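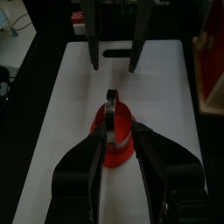 Time-aligning wrist and overhead streams before you train or plan

This page covers how to line up the camera and joint streams from a two-arm cell so that one timestamp means one moment. It assumes you already have Varier installed and can record a session with it. If you only use one arm and one camera, most of this still applies, but you can skip step 4.

The commands below were run on Varier 2 with the Tóth timing plugin. Older builds name a few options differently.

What goes wrong without it

Each stream has its own delay. Joint readings reach the recorder almost at once. Camera images arrive later, and each camera is late by its own amount. If you stamp everything on arrival, the picture saved next to a joint reading shows where the arm used to be.

With slow moves you may never notice. When both grippers work close together over a small object, the error shows up as a finger drawn in the wrong place by the overlay, or as a policy that closes the hand too early. Collision checks get harder to trust as well.

On our cell the overhead camera lagged the joint stream by 103 milliseconds before correction. That is plenty to spoil a handoff.

Step 1: Record a sync session

Start a fresh session and leave the table set up the way you normally use it. There is no need for a calibration target. Move each arm through a few short, sharp stops: out, stop, back, stop. Sudden stops are what the alignment tool looks for, so smooth sweeps are not much use to it.

varier record --streams all --tag sync

Do both arms in the same session. Keep the arm you are not testing parked, then swap.

Step 2: Check that nothing was dropped

varier inspect sync --gaps

Look at the gap column. A stream with missing images will still align, but the result will drift toward whatever part of the session was intact. Our test session had 313 images from the overhead camera and 308 from the right wrist. The five missing ones were all at the start, before the arm moved, so we trimmed the front and kept the session.

If the gaps fall in the middle, record again. Check the USB hub first.

Step 3: Estimate the offsets

varier align sync --reference joints --method stops

This compares motion in each camera stream with joint speed and finds the shift that makes the stops match. The output is one offset per stream, in milliseconds. Positive means the stream is late.

Run it twice, once on each half of the session. The two sets of numbers should agree closely. If they do not, the delay is changing as you record, and a fixed offset will not fix it. Usually the cause is auto exposure. Lock the exposure on every camera and go back to step 1.

Step 4: Check the arms against each other

Offsets that look fine for each arm alone can still disagree when the arms meet. Open the session in the Clostberg viewer, turn on the skeleton overlay for both arms, and scrub to a moment where they are close together. A fixed view is the best one for this.

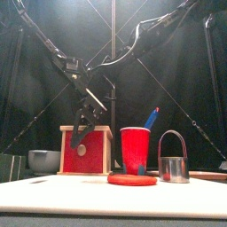 Both arms reaching in over the table, with the red box, cup and pail in a row.

Step forward one image at a time. The drawn links should sit on the real ones while the arms are moving as well as when they are still. If the overlay is off even at rest, the problem is camera pose and no time offset will help. Redo the extrinsics and come back.

If one arm lags and the other does not, check that both controllers take their time from the same clock. Ours did not. One had fallen back to its own clock after a reboot, and the only sign was a line in the startup log.

Step 5: Save and apply

varier align sync --write offsets.yaml
varier config set offsets offsets.yaml

New sessions now pick up the offsets when they are loaded. The raw files keep their original stamps, so you can change your mind later. Old sessions are left alone unless you pass --offsets by hand.

Then go through the wrist views one more time. These are the least forgiving, because a small error in time moves the other arm's fingers a long way across the image. Pick a stretch with a thin object near both grippers and compare the predicted fingertips with the real ones.

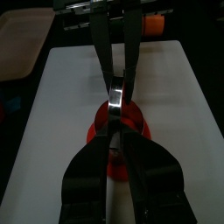

Brimwood: Does the stops method still work if the wrist camera mostly sees its own fingers? Mine hardly change from one image to the next, and align keeps giving me a low score for that stream.

Reply from the author: It can struggle there. Add --mask fingers so the tool ignores the part of the view the fingers cover and uses only the background. You will need to draw the mask once per wrist camera with varier mask edit. If the score is still low, put something with more texture on the table for the sync session – a printed sheet is enough – and take it away afterward.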